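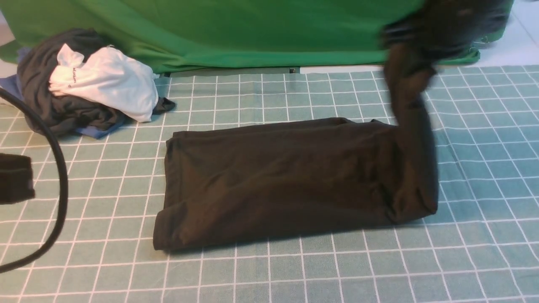 Notard folding set: questions and answers

What is in the set?
313 recorded folding attempts, collected at Nundska in October. Each one has joint positions and video from 2 cameras, one at the head and one at the wrist.

Are failed folds included?
Yes. They carry a "fail" label and stay in the download. Leave them out if your training method expects only good examples.

The wrist video is blurry in places. Is my copy damaged?
No. The wrist camera moves with the arm, so fast moves smear.
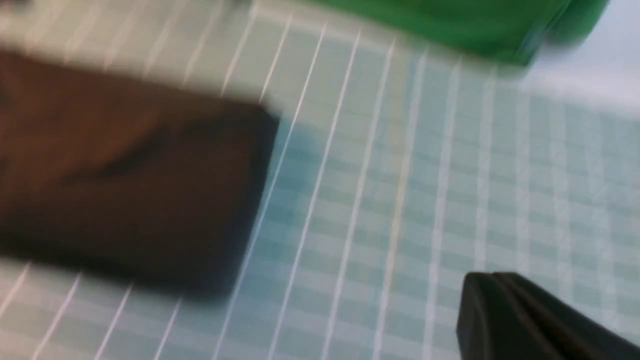

We don't remove those stretches. If you want to skip them, filter on joint speed.

Can I add my own recordings?
Yes, if they use the Iltari file layout. Send one attempt first so we can check the timestamps.

Will there be more?
The target is 700 attempts. Towels come next.

Last updated 2019-11-02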